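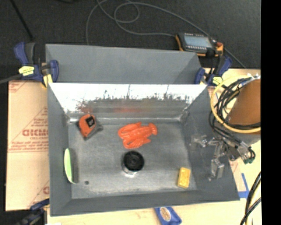 I've been opening other people's junk drawers for a living long enough to have opinions about them, and today I get to tell you about the thing we made because of it. The Pemitz sorting bin goes on sale in May, and it's a big gray metal tub with sloping sides and a flat floor, and that's really all it is! You tip the drawer in, the whole drawer, and you look at what you've got. A tape measure lands next to a red plastic lobster, a little yellow block that might be a sponge ends up over by the other side, there's a round pot with a black lid, and suddenly you can see every bit of it at once. Try doing that in a drawer. You can't, you just stir.

My name is Kosmas Lazaridis and I started Pemitz out of my garage, with a borrowed workbench and a lot of patience from my family. We help people clear out kitchens, hall closets, sheds and (my favorite) the cupboard under the stairs. For years I did the tipping-out on a bedsheet. Bedsheets are fine until a marble rolls under the fridge, or the dog walks across, or somebody picks up a corner to be helpful.

So I asked the folks at Kyriakidis, the sheet-metal shop down the road in Roklow, to bend me something with sides. The first one was too deep and I kept leaning on my ribs to reach the bottom. The second one was lovely but wouldn't go through a normal door, which I found out at a customer's house, with the customer watching. The third one we kept. The sides slope so small things slide back down toward the floor, and the metal picks up scuffs and smudges pretty quickly, which I like. A bin that looks used is a bin I don't have to be careful with.

The first batch is 400 bins. We have 792 names on the waiting list, so please do the math and be nice to me on the phone. A second batch comes later in the year and everybody on the list will hear from us before it goes on general sale.

Each bin comes with the Eltudance card set, 27 cards you draw while you sort. They say things like "Who gave you this?" and "Would you buy it again?" and one of them just says "Go have a snack." My sister wrote that one and it gets drawn more than it should. Kids love the cards, and they are ruthless with everybody's stuff except their own.

If you'd like to try it before you buy, bring a drawer to our shop in Roklow any Saturday morning in May. Bring the actual drawer, please, don't pick through it at home first! We'll have coffee on and boxes for the things you don't want to take back.

Kosmas Lazaridis, Pemitz
Roklow, Wednesday, April 28, 2021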